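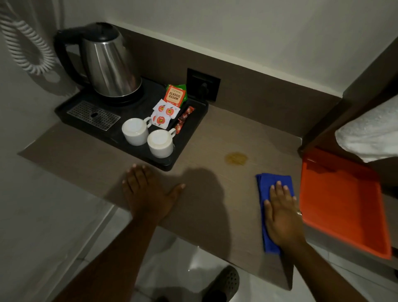 Kivi Guest Room Refreshment Project
Progress report to the Hospitality Improvement Fund
Reporting period: June to September
Submitted by: Accommodation Services, Jandwood Residential Conference Center, Cleltulmont

1. Purpose of this report

This report sets out the progress made by Jandwood during the second reporting period of the Kivi project. It covers the installation of in-room tea and coffee stations, the related electrical and surface work, supply arrangements, housekeeping practice and guest feedback. It also notes matters on which the Fund's agreement is requested before the final payment is released.

The grant supports the replacement of the shared beverage points on the guest corridors with a self-contained station in each bedroom. The center has 87 bedrooms in scope, divided between the Main House and the Garden Wing. Bedrooms in the Lodge were excluded from the original application and remain excluded.

2. Summary of position

At the close of the reporting period, stations had been installed in 51 bedrooms. All Main House rooms are complete and in use. Work in the Garden Wing has begun on the ground floor and will continue through the winter, when occupancy is lower and rooms can be released to contractors for longer periods.

Spending is within the approved budget. The project is behind the original schedule, for the reasons given in section 4, and a revised completion month of February is proposed.

3. Work completed

3.1 The station

Following the trial described in our first report, a single layout was adopted for all rooms. Each station is based on a black rectangular tray with the power base for the kettle built into it. The kettle is stainless steel with a black handle. A perforated steel drip grate occupies the area in front of the kettle, and two white ceramic cups are placed upside down beside it. Tea and other sachets are kept toward the back and along the right side of the tray.

The built-in base was the deciding factor in the choice of tray. During the trial, separate bases were moved about by guests and were found on bedside tables, on windowsills and in two cases on the bathroom shelf. With the base fixed in the tray, the kettle has one place to stand and housekeeping staff can see at once whether it has been returned.

The drip grate was added at the request of the housekeeping team. Water spilled while pouring had been collecting in the corners of the trial trays and softening paper sachets. The grate lifts out for washing by means of a small oval opening, and cleaning it has been added to the room change checklist.

3.2 Counters and wall finish

The tray stands on the existing brown laminate counter. The Fund will recall that the application included a sum for replacing counters in rooms where the surface had lifted or stained. An inspection found that most counters could be kept. Six were replaced in full, and a further group had edges reglued by our own maintenance staff. The darker brown backsplash has been retained throughout, as it wipes clean and hides minor marks better than the painted wall above it.

The unspent portion of the counter allowance is shown separately in the financial statement. Our proposal for its use is in section 8.

3.3 Electrical supply

In completed rooms the kettle is supplied from a black wall socket mounted on the backsplash directly behind the tray. This keeps the power lead short and away from the front of the counter. In several Main House rooms the original socket was at floor level behind the desk, and new wiring had to be brought up through the wall. All new sockets have been tested and the certificates are held in the maintenance office, where they may be inspected on request.

The placing of the station next to the existing wall-hung coiled cord was raised at the design stage. Where a cord hangs close to the counter, staff have been asked to check at each room change that it is clear of the kettle. The checklist has been amended to include this. A more lasting solution would be to move the wall bracket, and a price has been requested for the Garden Wing, where the walls are still to be opened for wiring.

4. Delays and their causes

The project lost time in July. Delivery of trays from Wovano was made in two parts, and the second part arrived with the power bases fitted on the wrong side for our room layout. The supplier accepted the error and exchanged the trays at no cost to the project – but the exchange took most of the month, and by then the affected rooms had been returned to use for the summer conference season.

A second and smaller delay arose from the wiring work described above. The floor plans supplied with the application showed sockets at counter height in several rooms where none existed. The plans have now been corrected, and a full survey of the Garden Wing has been completed so that the same difficulty does not arise there.

5. Supplies

Each tray is stocked at room change from a housekeeping cart. The standard allocation includes black tea in individually wrapped sachets, small square sachets, and stick sachets, which are stored along the side of the tray where they do not slide under the cups. Classic Assam is among the teas in use.

Supplies were ordered monthly in the first part of the year. This led to crowded storage on the upper floor of the Main House and to some stock passing its date before use. Orders are now placed every two weeks on the basis of booked occupancy. Waste from expired items fell in August and again in September.

Guests have asked for a wider choice, particularly decaffeinated coffee and caffeine-free tea. These are available from the front desk and a card to that effect has been prepared for the bedroom folder. We do not propose to add further items to the tray itself. When the trial trays carried a larger selection, the sachets covered the grate and were often thrown away unopened.

6. Housekeeping practice

The introduction of the stations has changed the work of the room staff, and the following practice is now in force in all completed rooms.

Kettles are emptied at every room change and left with the lid closed. They are descaled on a rolling schedule, as the water in Cleltulmont is hard and deposits form quickly. Cups are removed, washed in the central dishwasher and returned upside down, with the handles turned the same way. They are no longer rinsed in the room. The tray is wiped beneath the grate as well as around it. Opened or damp sachets are discarded, and the remainder are straightened and topped up.

The additional work was estimated in the application at three minutes for each room. Supervisors report that this is accurate for a normal room change but too low on descaling days. The rota has been adjusted so that descaling is carried out on mornings with few departures.

Cup breakage has been lower than expected. Losses have been met from the spare stock purchased with the first order, and no replacement order is planned before completion.

7. Guest feedback

A short comment card was placed in completed rooms throughout the reporting period, and 371 cards were returned. The response was favorable overall. Guests welcomed being able to make a drink early in the morning without dressing to go into the corridor, and older guests in particular mentioned no longer having to carry hot cups through fire doors.

Criticism fell mainly under two headings. The first was milk, which some guests found insufficient for a stay of more than one night. Staff now leave a larger quantity in rooms booked for longer stays. The second was counter space. In the smaller single rooms the tray occupies the corner that guests had previously used for a laptop or papers. The tray has been pushed as far into the back corner as the socket allows, and a folding luggage stand has been provided to free the remaining surface.

A small number of cards reported that the kettle was slow. The kettles concerned were checked and found to need descaling.

8. Matters for the Fund's agreement

The Fund is asked to agree to the following:

Extension of the completion date to the end of February, with no increase in the grant.

Transfer of the unspent counter allowance to the moving of wall brackets in the Garden Wing, subject to a satisfactory price.

Retention of the corridor beverage point on the Garden Wing ground floor until the last room on that floor is complete. The original agreement called for its removal at the midpoint of the project.

9. Next reporting period

Wiring in the Garden Wing will proceed floor by floor, beginning with the ground floor rooms already released. Trays for the remaining rooms have been received from Wovano, checked for the position of the power base, and placed in the dry store. Installation will follow within one week of electrical testing on each floor.

The comment card will be revised to ask about length of stay, so that the supply of milk and sachets can be matched more closely to use. The final report, with full accounts and copies of the electrical certificates, will be submitted in March.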